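Inicio | Taller | Cocina | Jardín | Archivo | Contacto
Por Everaldo Prado — julio

Cómo pintar una puerta de paneles sin que se note que la pintaste tú

Pintar una puerta parece trabajo de una tarde. Lo es, si se empieza un sábado y por tarde se entiende hasta el lunes. La mía llevaba tres capas de esmalte heredado y un color que Suqin Zeng, que vive conmigo y tiene derecho a voto, llamaba «diente de fumador».

Descuelga la puerta. Ya sé que se puede pintar puesta; también se puede cenar de pie. Saca primero el tornillo de abajo de cada bisagra, luego los de arriba, y ten a alguien sujetando. Apóyala en dos caballetes con un trapo doblado encima. Quita la manilla y guarda los tornillos en un bote con tapa, no en el bolsillo.

Lava con agua tibia y desengrasante, sobre todo alrededor de la manilla. Aclara y deja secar. Después lija a mano con grano 120, siempre en el sentido de la veta, y dobla la lija para entrar en los biseles. No hace falta llegar a la madera: basta con matar el brillo. El polvo se retira con un paño apenas húmedo.

Masilla los golpes, vuelve a lijar y da una mano de imprimación. Yo usé la Alholm de 700 ml, que sobra para una puerta por las dos caras y para una zapatilla.

El orden de pintado es lo único que conviene aprenderse:

1. Molduras y biseles, con brocha de 50 mm cortada en ángulo.
2. Los paneles, con rodillo de espuma.
3. Los travesaños horizontales.
4. Los largueros verticales.
5. Los cantos. 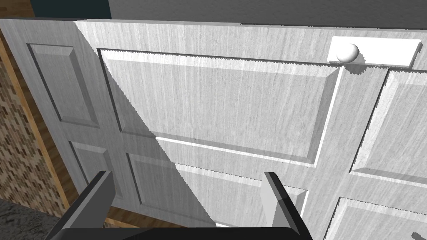 Puerta de paneles en gris claro, con la veta a la vista y el canto superior algo más claro.

Repasa las esquinas de los biseles a los diez minutos: ahí se acumula la pintura y ahí baja la lágrima. Si la encuentras seca, déjala endurecer hasta el día siguiente y líjala. Intentar arreglarla a medio secar produce una lágrima más grande, con huella dactilar.

Entre mano y mano, grano 240 y paciencia. Dos manos suelen bastar — tres si vienes de un color oscuro. Cuelga la puerta al cabo de un día entero y no la cierres del todo esa noche, o se pegará al marco.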